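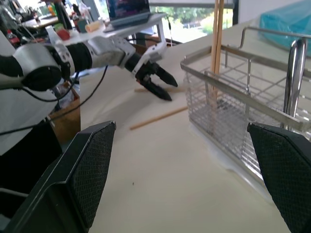

Sérgio Brandão wrote to us that he had thrown away two plastic cutlery holders in one year, and asked if a wire basket would really be better for his chopsticks. We think yes, and on this page we try to explain which one to choose and how to use it.

Pranness wire basket for chopsticks and utensils

Reading time: 2 minutes

The Pranness is a rectangular basket of stainless steel wire with a raised handle. It can stand on the table during the meal, or beside the sink after washing. The sides are a grid with small square openings, so the air comes in from every direction and the chopsticks dry faster than in a closed cup. This is important for wooden chopsticks, which become dark at the ends when they stay a long time in water.

The rim on top is thicker than the other wires. You can hold the basket by it when the handle is not comfortable for you, for example when you take it from a high shelf.

How to use it

Put the chopsticks standing, with the thin ends up. If you put the thin ends down, one of them can find an opening and go through. With very thin metal chopsticks we recommend the Pranness with the inner tray, sold separately. Normal wooden ones do not need it.

Spoons and small ladles can go in the same basket. Please put the heavy pieces at the two ends and leave the middle for the chopsticks – in this way the basket stays stable when you lift it.

Cleaning

Wash it by hand with a soft brush, or in the dishwasher on the lower rack. Do not use steel wool, it leaves scratches on the polished wire. If your water has a lot of calcium, wipe the basket with a little vinegar every 9 days or when you see white spots.

Which size?

The small size is enough for a family of 4. For a restaurant table or a shared kitchen we suggest the large one, or the Piras, our deeper model for long cooking chopsticks. Both come from the Tromix workshop and have a guarantee of 2 years.

Comments

Trivgate_kitchen: We have the large one since April. No rust until now, but the handle is a bit high for our cupboard.

marta p: Can I buy only the inner tray? I lost mine when we moved.

Pranness shop: Yes Marta, please write to us which size you have and we will send you the price.

oldspoon: Good basket. I would like the same one in black.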